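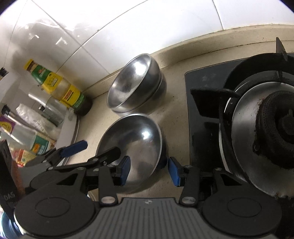 Counting both hands as one demo or two? (bowl stacking)

Print this thread | E-mail this thread

kettlewright
Posted 2025-09-10

Okay, so I need somebody to argue with me. I'm redoing the bowl stacking result from our June writeup, the one where we train on hand-held gripper demos from a home kitchen and then run the policy on a bench arm. We had 3,034 clips going in. After I threw out everything with tracking dropouts I was left with 1,564, and the policy trained on the small set beat the policy trained on everything. Not by a hair either. I was so happy I made a slide!

Then Matúš Vlček read the draft and asked if I'd filtered out the bad tracking or just filtered out the hard bowls. And now I can't sleep. Steel bowls are the worst thing you can hand to a wrist camera. They're basically mirrors, and when a bowl gets tipped up close to the lens you lose half your features.

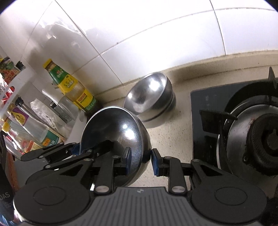

So my dropout filter might be quietly tossing every demo where the person tilts the bowl a lot, and what's left is a nice tame set of flat pickups. If the test bench only ever asks for flat pickups, of course the small set wins. Has anybody split their filtered clips by grasp angle? I'm using Flitik for the pose tracking, default settings, if that matters.

Print | E-mail

spoonrest_77
Reply

Matúš is right and you know it, that's why you can't sleep :)

We hit the same thing in Toledo with mugs. Our filter liked clean video, and clean video meant people moving slowly with the handle facing them. The policy looked great until somebody turned a mug around. What I'd do is take the rejected clips, pull a random handful, and just watch them. Don't compute anything yet. Get a coffee and watch them.

Print | E-mail

pruv_user
Reply

I'll disagree a little. Everybody blames the filter first, and in my experience it's the start poses. Look at where the bowls are before the first grasp in the kept set compared to the tossed set. If the loose bowl is always in front of the stack and close to the hand, the policy just learns "go down, close, go up and back." You'd get a good number out of that no matter how you cleaned the data.

Also, the title of your thread asks about two hands and then you never brought it up?

Print | E-mail

kettlewright
Reply

Ha, yes, sorry, I wrote the title first and then got going on the other thing.

Right, the two hands. Some of our clips have both grippers working near the same bowl, and each one has its own camera, so each one gives me a full trajectory.

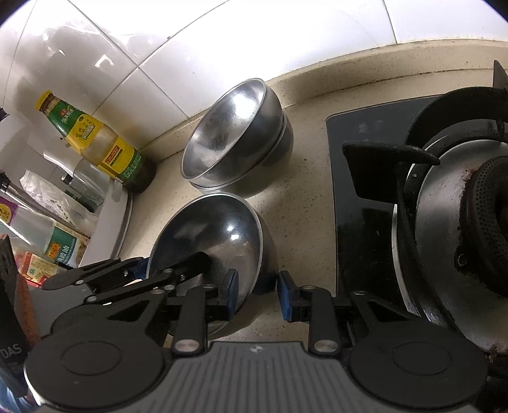
In the draft I counted those as 2 demos. It felt fair when I did it, because the two views are so different and the policy only sees one wrist at a time. But they're the same few seconds in the same kitchen with the same person, and if one lands in training and the other lands in validation, I'm cheating. I checked last night and yep, that happened. I split by clip and never by session. Ugh.

@pruv_user I'll plot the start poses tonight. My gut says they're pretty spread out, but my gut also said the split was fine.

Print | E-mail

spoonrest_77
Reply

Oh, that's a much bigger deal than the filter! Split by session and rerun before you do anything else. I'd bet your gap shrinks.

As for counting, I say one demo with two views. Pruvport groups them by session ID if you turn the option on – it's off by default, for reasons I've never understood.

Print | E-mail

pruv_user
Reply

Nope, I still count them as two. The left hand and the right hand are doing different jobs, so those are different action sequences. Keep them together in the split, sure, but calling it one demo undersells the labels. Just say in the paper how you counted.

Print | E-mail

kettlewright
Reply

Update, and it's a mixed bag. I redid the split by session and retrained both. The small set still wins on picking up the bowl. On placing it onto the stack, there's no difference I'd defend in front of anybody.

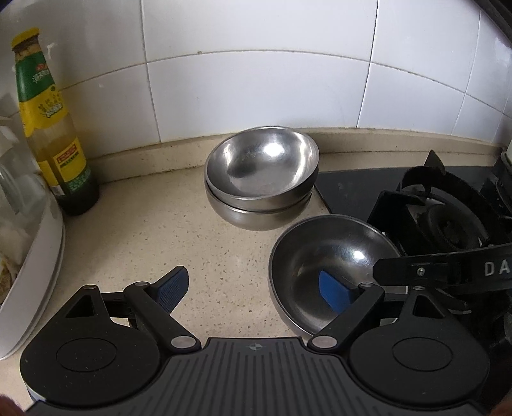

Start poses were more bunched up than I thought, so a point to pruv_user there. There's a big pile with the loose bowl over toward the stove side and hardly anything on the left, probably just because everybody who recorded was right-handed. I'm going to rebalance that before I touch the filter again. And spoonrest, I did watch the rejects. Plenty of steep tilts in there, so Matúš gets to be smug.

I'm dropping the headline number from the draft for now. Next run goes on the Juven bench, if I can get a slot on it. I'll post the pick and place numbers separately when I have them, with both ways of counting in the table so you two can keep fighting.

Print | E-mail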